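4. Setting Up Your First Round

Welcome to Drumari, the peg game for two players! You can learn it in one sitting, and the second game is always better than the first (so do play a second).

1. Sit across from each other and agree on who opens. Younger player first works nicely.
2. Each player picks a color and keeps those pegs on their own side.
3. The opener places a peg in any free hole in the row nearest them.
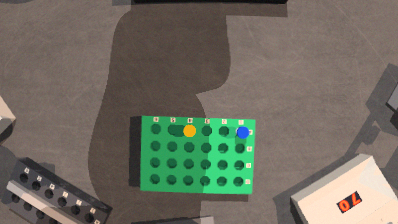 4. Take turns from there, one peg at a time. Once a peg is down, it stays down!
5. When neither player can move, add up your points and write them on the score pad. First to 100 wins the match.

Note: Want something quicker? Play to 40 instead. It's a great length for a lunch break, and you'll find yourself taking bolder chances early on.

Caution: Small parts. Keep pegs away from children under three and from curious pets.

Lost a peg? Spares are listed in Section 9, along with Nia Bellis's wonderful solo puzzles.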